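3/2/24 – Caderno da bancada, Wimthorpe

Continuação da tarefa «desmontar PC de secretária». A pergunta do projeto Sultana mantém-se: uma máquina consegue fazer este trabalho de oficina sem ninguém ao lado? Por agora, não.

Corremos 34 tentativas na zona do processador e das memórias. Em 17 a garra chegou à posição de pega sem correção manual. As restantes pararam por limite de força ou por erro de pose. O limite continua em 3000 na escala interna do controlador; com 1000 parava ao primeiro toque num cabo.

Os cabos são o pior caso. Não têm posição fixa e o modelo da Onov trata-os como fundo.
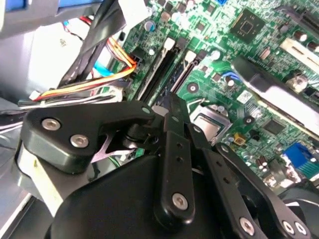 Tania Sikder discorda do critério: para ela, chegar à posição não conta como meia tarefa, e um técnico com prática tira um processador sem pensar nos cabos. Propõe registar só peças retiradas e pousadas no tabuleiro. Por esse critério o resultado de hoje é zero.

Aceito, mas mantenho as duas colunas na folha. Sem a primeira não se percebe onde falha.

Pendentes:
– rever a aproximação junto ao socket, os dedos tapam o alvo;
– repetir com a caixa rodada, como em outubro;
– pedir à Stodurberg pontas mais estreitas;
– separar os erros de pose por tipo de caixa.

Os parafusos ficam para depois. A chave ainda não está calibrada.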